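Ticket 1393 - Blue padlock will not stay shut
Site: Leltlow, bench room
Opened by: Tumaini Were
Assigned to: Jeptoo Shemweta
Status: Waiting on reporter

Tumaini writes: "Lock is broken. It was fine in July. Please replace." A full and moving account, as ever. I asked for the keys.

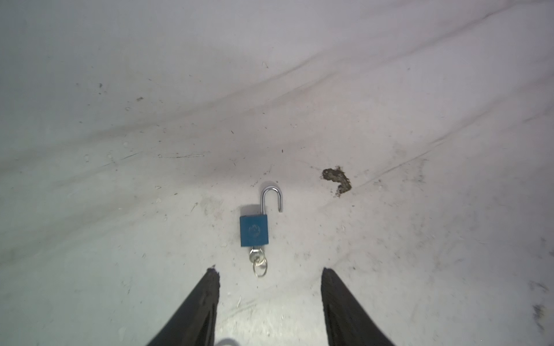

Gritelwood Facilities Desk - Locks, Keys & Small Hardware

Received, thank you. Shackle open, keys in the bottom, silver ring attached. Before we buy another one, please try the following:

1. Turn the key back as far as it goes. Don't force it.
2. Swing the free leg over its hole and press down.
3. If it stops short, shine a light into the hole and look for lint.
4. Puff of dry graphite. Cooking oil is not graphite. See ticket 200.

September 8, 2026, Jeptoo: Tumaini reports step 2 "sort of" works. Asked which sort. No reply yet.

Later, Mwende Chege: Can the lock live somewhere other than a pocket while this is open? There are baskets on the wall over the marble table, and the two-tier shelf on the left has nothing on either level. I'd take the upper one, as it has a lip.

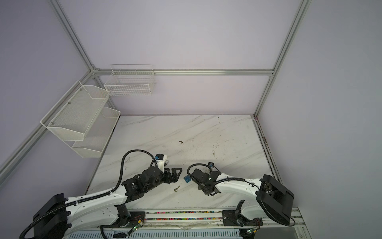

Wall storage, marble table. Shelf at left, basket at back.

Jeptoo: Agreed, upper shelf. Keys on a hook in the office, please - a padlock stored with its own keys is mostly jewelry.

Peninah Nyanda: Stores has a spare padlock if needed. It's brown and somebody has to sign for it.

Jeptoo: Holding the spare until I hear about steps 3 and 4. Ticket closes itself in 5 days if Tumaini stays quiet.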